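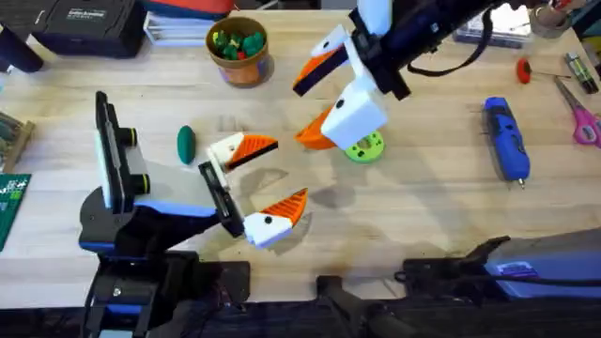
benavides_89
I don't buy the claim that oiling a table once a year is enough. Foddale says their oil lasts "for years" and I've yet to meet a table that agrees. Mine needed redoing by January. A light wooden tabletop like this one, with tools and craft stuff left around the edges, is going to get scratched whatever you rub into it.

sesico
Did you sand first? I've used Foddale for 15 years with no trouble. Two thin coats, wipe off the extra, leave it alone.

benavides_89
Sanded twice. Thin coats. Same dull patches.

ikton2475
Hard wax or nothing. Oil is for people who like doing the job again.

sesico
Wax shows every ring from a cup, so no thanks. And you can't patch it.

ikton2475
You can patch it fine – I've done it. Takes a rag and ten minutes.

benavides_89
Ten minutes on whose clock? Every wax thread here ends with somebody stripping the whole top. I'd want to see a table after a few years of real use before I paid for either.

sesico
Then try it on the underside and wait. My money's still on oil.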